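**Ticket: members' ballot emails not arriving, Wanham branch**
Opened 2021-09-14 by Lurdes Azevedo, branch secretary
Priority: high (selection vote closes Friday)

Nearly 400 members should have had a voting link for the Deltenby ward candidate selection. 136 have rung or written to say they got nothing. Two of them are backing the challenger and have already complained to the regional office.

Checked so far:

- Mostis shows every message as sent
- spam folders checked with six members, nothing found
- membership list matches the June copy
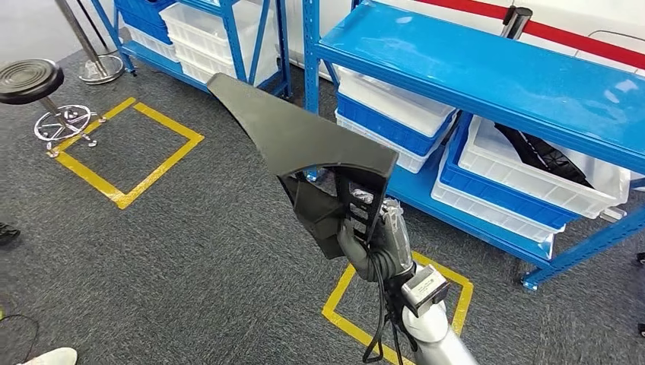

Ragnvald Söderlund looked at the sending log at 11:20. Mostis stops at 200 messages an hour on our plan and drops the rest without an error. The second batch also went out with the old sender address. Storage and logins are not the problem.

**Action:** sender address corrected. Links going out again in batches of 80, one batch an hour. Old links cancelled first so that no member can vote twice.

**14:05, L.A.** First batch received by all the test members, including Mrs Forsberg. The agent for each candidate has been told in writing.

**Status:** open until the last batch is confirmed.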